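Home | Papers | Open Lab | Archive | Search
Filed under: Public Demonstrations, Two-Arm Manipulation

5.2 The open day at Drotby

Our third demonstration was by far the liveliest. Drotby opened its doors on a Monday in February and 611 visitors came through the hall, many of them with children who wanted to go straight to the front. Hye-jin Yeom and Chidubem Anozie ran the table in shifts, with Ha-neul Jang taking questions at the tape line.

We had expected people to ask about speed. Most asked about the objects! Why dishes, why a plant, what happens if you put the cup somewhere silly? We loved these questions, and two of them led to changes in the protocol (Section 6). Visitors were invited to name an object and the arm that should go for it, and the operator entered the request in Prirnar. One boy asked for the plant four times running, and his requests are kept in the log like everyone else's.

The layout is shown in Figure 3. The two arms face each other from opposite ends of the table, with the perforated box between them and the three round dishes set along one side. Shared reach over the middle was what we most wanted people to see, as it is hard to get across on a slide.
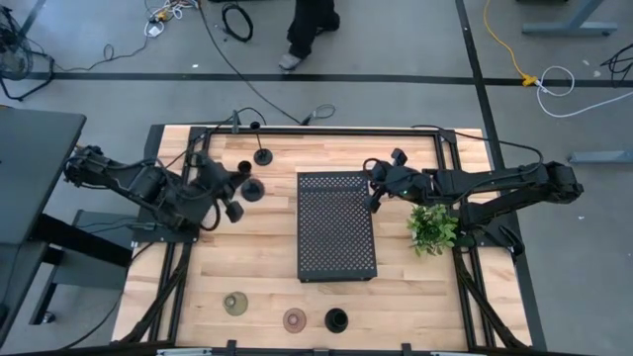 Figure 3. The two-arm table with the objects used for visitor requests.

Requests from the day were merged with those from the Hivstead visit, giving 2393 entries in total. Kyung-hwa Ok and Eun-seong Gil labeled them by object and by arm.

Contact the authors | Copyright the authors | Back to top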